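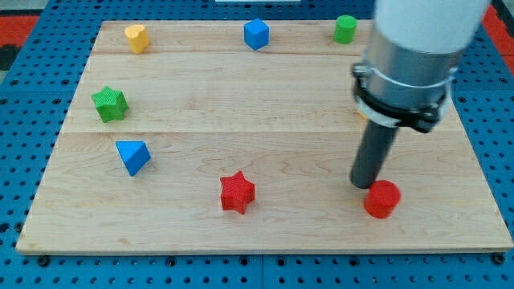
Oiling and Maintaining Wooden Boards and Worktops

Guidance for members and staff
Draren Community Workshop
Last revised 2023-09-08

Purpose of this guidance

This page sets out the procedure for cleaning, sanding and oiling boards made of solid timber. It applies to chopping boards, pastry boards, loose shelves and small worktops that are finished with oil. It does not apply to varnished, painted or veneered items, which are covered in the separate guidance held at the front desk.

Members who are unsure how an item has been finished should place a drop of water on an inconspicuous part of the surface. If the drop remains as a bead after several minutes, the item may be varnished, or it may have been oiled recently. Staff will advise in such cases.

What you will need

Abrasive paper in three grades: 120, 180 and 240
A cork sanding block
Washing-up liquid and a soft brush
Two clean cotton cloths without lint
Food-safe mineral oil, or pure tung oil where the item will not be used by anyone with a nut allergy
Disposable gloves
A dust mask of a suitable grade
Four small battens to raise the board while it dries

Gloves, masks and abrasive paper may be bought at the front desk. Oil may not be decanted into unlabelled containers.

Step 1: Inspect the board

Examine both faces and all four edges in good light. Look along the glued joints for gaps, and run a fingernail across each joint. A joint that catches the nail may have begun to open. Boards with open joints should be repaired before they are oiled, as glue will not hold on an oily surface.

Check also for cupping. Lay the board on a surface known to be flat and press each corner in turn. Slight movement is common in wide boards and will often lessen if the board is left on its edge for a week with air passing on both sides. A board that still rocks after this time should be shown to Trilok Tripathi, who is responsible for the machine room and will decide whether it can be planed.

Step 2: Wash and dry

Wash the board in warm water with a small amount of washing-up liquid. Wash both faces, even where only one is dirty, so that the timber takes up moisture evenly. Do not leave the board to soak and do not place it in a dishwasher.

Wipe off the surplus water and stand the board on its edge, away from radiators and direct sunlight. Leave it overnight at the least. Thick boards need longer, and in cold weather two nights should be allowed.

Step 3: Sand

Begin with the 120 grade if the surface is scratched or stained. If it is only dull, begin with the 180. Wrap the paper around the cork block and work with the grain in long, even strokes, overlapping each stroke with the last. Avoid pressing hard on a single stain, which will leave a hollow.

When the surface is even, wipe away the dust and move to the next grade. After the 180, dampen the board lightly with a cloth. This raises the loose fibres, which can be removed with the 240 once the board has dried. Soften the sharp edges with two or three light passes.

Masks must be worn throughout. Members using powered sanders must have completed the induction and must connect the sander to the extractor.

Step 4: Apply the oil

Remove all dust with a dry cloth. Put on gloves and pour a small quantity of oil on to the centre of the board. For a board of ordinary kitchen size, 50 ml is sufficient for a first coat on both faces. Spread the oil with the grain and give particular attention to the end grain, which will absorb more than the faces.

Leave the oil for 26 minutes, which is two turns of the sand timer on the finishing bench, and then wipe off everything that remains on the surface. Oil left standing may become sticky and attract dirt.

Set the board on the battens. Mineral oil does not harden, and a second coat may be given the following day. Tung oil requires a longer interval, and the maker's instructions should be followed. New boards and freshly sanded boards should receive at least two coats.

Step 5: Dispose of cloths safely

Cloths wetted with tung oil or linseed oil can heat up and catch fire without a flame. They must never be folded, crumpled or placed in an ordinary bin. Soak them in water and put them in the lidded metal bin by the rear door. Members who carry out this work at home should lay the cloths flat outdoors until they are stiff.

Routine care

Boards in daily use should be oiled monthly. Shelves and worktops may be left for longer, and an annual coat in October, before the heating is turned on, is suitable for most homes. A board that looks pale or feels rough is ready for oil whatever the date.

Smells of onion or fish may be reduced by rubbing the surface with coarse salt and half a lemon, followed by a rinse and thorough drying. Bleach is not recommended.

Booking and enquiries

The finishing bench may be booked for sessions of 2 hours. The charge is £5 per session for members and includes the use of blocks and battens. Boards left to dry must carry a label showing the owner's name and the type of oil used. Unlabelled items will be moved to the store.

Enquiries about this guidance should be addressed to Bhupendra Khurana, Workshop Manager, at the front desk.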